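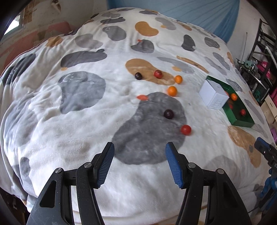

Wudivine Student Robotics Club Brings Fruit Sorting Challenge to Trarnell Open Day

TRARNELL, 13 January 2020 – The Wudivine student robotics club is delighted to invite families, neighbors and anyone who has ever lost a grape down the back of a couch to its winter open day, where 19 students will show the sorting task they have been practicing since July.

The task sounds simple enough until you try it! Small round pieces in red, orange and dark plum are scattered over a big fluffy blanket with bean-shaped spots, and each one has to be picked up with a hand-held gripper and set down in a shallow green tray. The blanket was the students' own idea (they had grown tired of flat tabletops, where everything sits so politely), and its soft folds call for a good deal of patience from whoever is holding the gripper.

Club members have logged 449 practice rounds so far, and they plan to use what they have recorded to teach a robot arm the same job in time for the Sproģis Cup this summer, which is expected to draw 43 school teams. Our friends at Wustton kindly lent us workshop space through the fall, and we are very grateful to them.

Visitors of all ages are welcome to take a turn with a gripper, talk with the students and stay for hot chocolate afterward. Admission is free, but there is room for only 200 guests, so please reserve your place at the club's front desk or through the Wudivine school office.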